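Home Diary Walks About Contact

2 min read

02/01/2026

Slept badly again, so I gave up at 5 and made toast (the last of the Anunitz loaf, sadly). Today was the day I finally had to deal with the bedroom at the Prudlow place before the carpet people come. I've had 29 boxes in there since the move and I swear they're breeding!

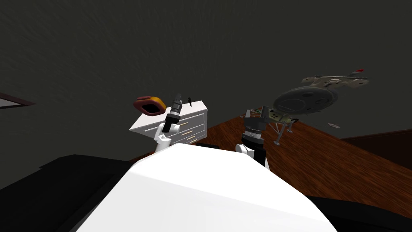
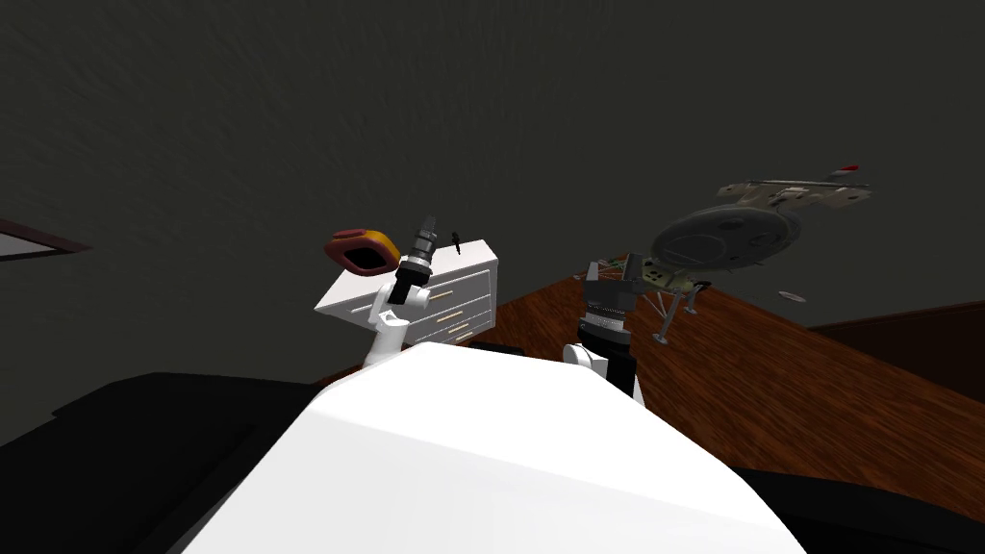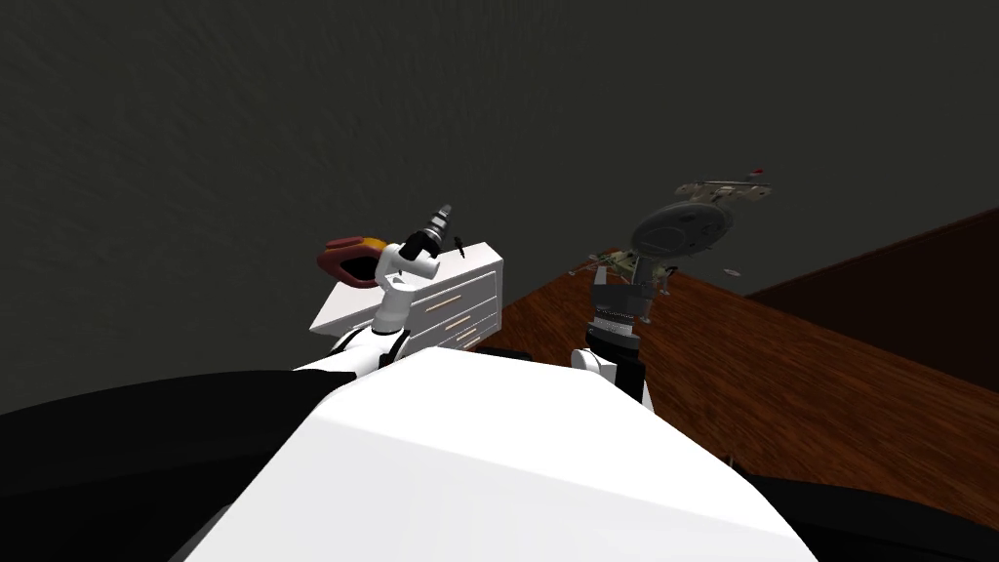
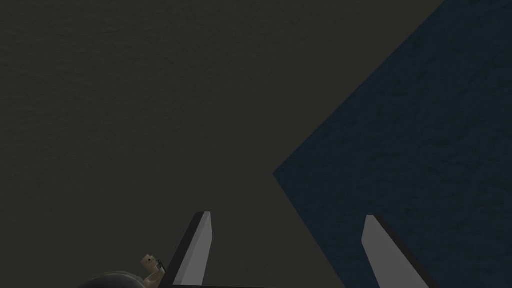
My own dresser is the real problem. It was my aunt's, it weighs a ton, and the bottom drawer has stuck ever since the drive over from Tulter. I'd love a plain white one with three drawers, like the dresser in the second picture, but Deligiannis wants 52 dollars just for delivery and I'm cheap. So I rubbed candle wax on the runners, shoved, swore, and got it open at last. Inside: 6 pillowcases and the good scissors I've been blaming the movers for.

Soup for dinner. Still haven't called the carpet people back. Tomorrow, first thing.

We use cookies to make this site work. Accept / Manage settings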